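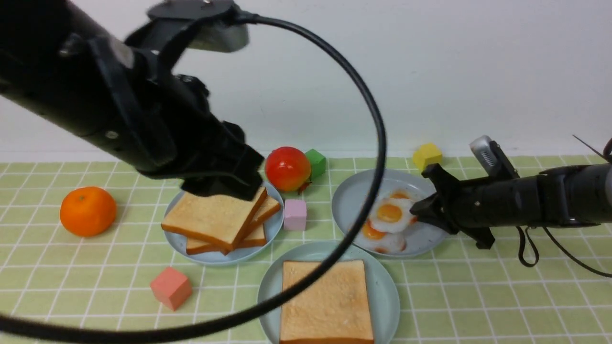 **Rivadeneyra, October**

# ellier-breakfasts

I've been typing up what people eat in the morning, and this folder is where it all lives. It started with my aunt Katherine Mamani's kitchen notebook (bread, eggs, bread, eggs, then one glorious week of plum cake!) and grew to 37 households on the Ellier side of town.

## What you get

- `meals.csv` – one row per breakfast
- `words.csv` – local names for things, with my best guess at spelling
- `notes/` – my rambling, mostly about toast

Each household kept a diary for 90 days. Six gave up early and I left their rows in, marked `partial`.

## Known problems

"Egg" covers fried, boiled and scrambled before row 70, and I only split them after Octavio Ñahui complained. Friday entries run thin. Times are whatever people wrote down, so "late" is a real value in the `time` column, sorry!

Please don't try to match rows to families. Fixes are welcome, especially for `words.csv`.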